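Chapter 3

Bedrooms: Clearing, Stripping and Making the Bed

What this chapter covers

By the end of this chapter you should be able to:
– clear a bed and the furniture near it in a sensible order
– tell apart things to be put away, things to be washed and things to be asked about
– fit and smooth a bottom sheet on a bed that stands against a wall
– leave a room so that the person who sleeps in it can find everything

You will need the room record sheet from the back of the book. Chapter 2 dealt with kitchens, and some of the terms used there (surface, landing place, holding box) come up again.

3.1 The bed as a surface

In most homes the bed is the largest flat surface in the house. It is wider than the kitchen table and it is usually free during the day, so things get put down on it. Clothes come off and land on it. Phones and cables end up on it at night and stay there in the morning. Someone sorting papers will spread them over the covers, then move them to the nearest shelf when it is time to sleep.

A housekeeper who walks into a bedroom is therefore doing two jobs. The first is clearing, and the second is making the bed. Trainees often try to do both at once, pulling a sheet straight with one hand and picking up small items with the other. This is how earphones go through the wash and how chargers get lost between the mattress and the wall. Clear first. Do not touch the bedding until the bed is bare.

Stand at the foot of the bed, or wherever the floor is open, and look over the whole room before picking anything up. Note what is on the bed, what is hanging over its edge, and where the nearest chair, shelf or desk is. Check whether those are already full. A shelf that is piled with clothes and books cannot take anything more, and adding to the pile only moves the problem.
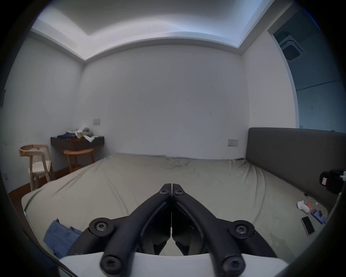

Small items near the headboard come first. They are the easiest to lose and the most likely to matter to the person who sleeps there. A phone should be lifted, not slid, and placed on a firm surface with the screen up. Anything with a cable attached is moved together with its cable. Follow the cable by hand to its end before you lift, and if it is plugged in, leave it plugged in and lay the device where the cable will reach. A loose cable is coiled and put beside the device it seems to belong to. If you cannot tell, put it in the holding box.

A crumpled tissue can be thrown away, but open it first. People wrap rings, tablets and hearing aid batteries in tissue. If it turns out to be a cloth or handkerchief, it goes with the washing.

Clothes come next. Take trousers by the waistband so that the pockets hang the right way up, and empty the pockets only if the household has agreed to it. Jeans are often worn several times between washes, so a pair left on the bed is not automatically laundry. In a home where nothing has been agreed, fold them over the back of a chair and leave them to be claimed.

3.2 Chairs, stools and shelves

A bedroom chair is seldom sat on. Its use is to hold clothes that are neither clean nor dirty, and there is nothing wrong with that as long as it has a limit. The Nilley household guide, which we use throughout this course, suggests 3 garments to a chair. Past that point the bottom ones crease and are forgotten.

Stools are better kept clear. A stool under a desk or shelf should go back under it when you have finished, as it is a trip hazard in the dark.

Mixed piles on shelves need more time than the bed does. Clothes, books and papers should be separated, but papers must not be read and must not be put in a new order. Square up the edges, push back any sheet that hangs over the front, and rest a book on top if there is a draught. At Clavasberg, where much of the material in this chapter was first tried out with trainees, sorting a single shelf took 20 minutes on average, while clearing the bed took under five. Plan your visit with that in mind.

3.3 The bottom sheet

Fitted sheets come loose at the far side first. Where a bed is pushed against a wall, the far edge is hard to reach, and the sheet tends to be smooth at the front and rumpled along the wall. Smoothing it from the near side does not help for long – the slack goes back where it came from.

The method is as follows.

1. Pull the bed out from the wall by a hand's width. If it is too heavy, do not force it. Go to step 2 and work by feel.
2. Free the two near corners.
3. Kneel on the mattress and seat the far corners properly, tucking the elastic well under.
4. Come back off the mattress, smoothing towards you with the flat of the forearm.
5. Fit the near corners again, the headboard end first.
6. Push the bed back and check the gap for dropped items.

A padded headboard should be brushed at the same time, from the top down, before the clean sheet goes on.

Practice task

Choose a bedroom you have permission to work in. Fill in the room record sheet before you begin, then clear the bed using the order given in 3.1. Write down where each item went and why. Keep the sheet, as you will need it for the discussion at the start of 3.4, which deals with pillows and top covers.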